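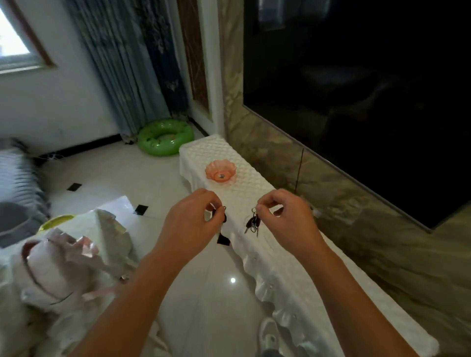
Ask anyone who collects household demonstrations for robot training what their rules are, and you'll mostly hear about file formats and frame rates. I love a tidy file format as much as the next person. But the rule I get excited about is a plainer one, and I'd like to see every group in this field write it down: leave the home the way the people who live there keep it.

I came around to this at Tadetport, where we put together the Bilix set of household tasks. Our first protocol was strict. Clear the surface, clear the floor, put the objects on their marks, begin. It made for lovely clean recordings, and the policies we trained on them did very well in rooms that had been cleared the same way. Then Heike Fuchs took one into a lived-in flat in Treltberg and asked it to pick up keys from a sideboard with a runner on it. It went for the fold in the fabric, over and over.

So we rewrote the page. Plastic bags on the floor stay on the floor. A shoe beside the cabinet stays beside the cabinet. The quilted cloth with the ruffles stays on, even though ruffles are a nightmare for depth estimates. If there's a swim ring in the corner, wonderful! A robot that's going to hand someone their keys has to find those keys in a room like that, and it may as well start learning now.

The obvious worry is safety, and it's a fair one. Hanyu Lu argued for weeks that "leave it as it is" would end with somebody tripping over a basin while wearing a headset. We settled on one exception, and I think it's the right one: the person recording may move anything they could trip on, and they write down what they moved. That's it. No straightening the curtain, no hiding the laundry out of embarrassment.

Keys deserve a rule of their own, and I'd happily see it in a national standard. They're a terrific object to practise on – small, shiny, floppy, never the same shape twice – and they also open somebody's front door. A sharp enough close-up of a blade can be enough to cut a copy. Our rule is that only retired keys go in front of a camera, and that a second person checks this before the session. Gunther Schwerdtfeger keeps a tin of 300 of them at the Pickering office, most of them from locks that were scrapped years ago, and I'm envious of that tin. Fobs get the same treatment, with the chip taken out.

Then there's the two-handed question. Plenty of protocols still ask for one hand at a time, because it's simpler to label. People don't live that way. They hold one bunch up next to another, they pass things across, they fidget. I'd let them. Gisela Oltmanns relabelled 1000 of our clips with separate tracks for left and right, and it took her 3 weeks, which seems a small price for hands that behave like hands.

Last comes consent, where I think we've all been a bit lazy. A form that says "video of your living room" doesn't tell a family much. Mirrors and dark television screens reflect what's behind you. Windows can give away a street. Zainab Nwosu now sits down with each household and plays back a short test clip before anything is signed, and people do ask for changes. Good. I'd make that playback compulsory from January, for us and for anyone whose data we borrow.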